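Clurnitlow Civic Desk
Home | Guides | Elections | Council | Contact

How to lodge a petition with Darkthorpe council
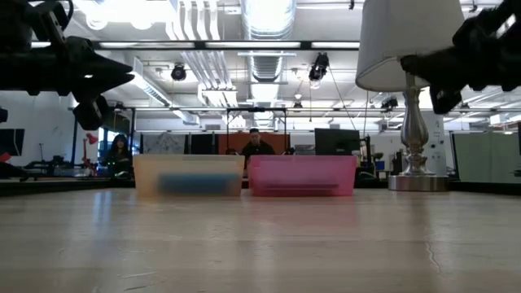
A petition must carry 600 valid signatures before the clerk will table it. Download the current form, enter the request in one sentence at the top of every sheet, and have each signatory print name, street address and date. Sheets with a blank request line are rejected whole. Sort completed sheets at the end of each session. Two plastic bins side by side on a table are adequate: checked sheets in the clear one, queries in the pink.

Check each address against the ward list. Renters and owners both qualify. Strike out duplicates with a single ruled line and initial the margin; do not use correction fluid.

Number the sheets, scan them, and deliver the originals to the front counter before 4 pm. Ask for a stamped receipt. Mirela Holanda's drainage petition went in with 342 names in December and was returned under the same rule.

Petitions above 2,000 signatures go to a full council meeting, where the organiser may speak for five minutes.

Guide maintained by Benedito Lopes

14 shares | 3 comments
Contact us | © Clurnitlow Civic Desk | Back to top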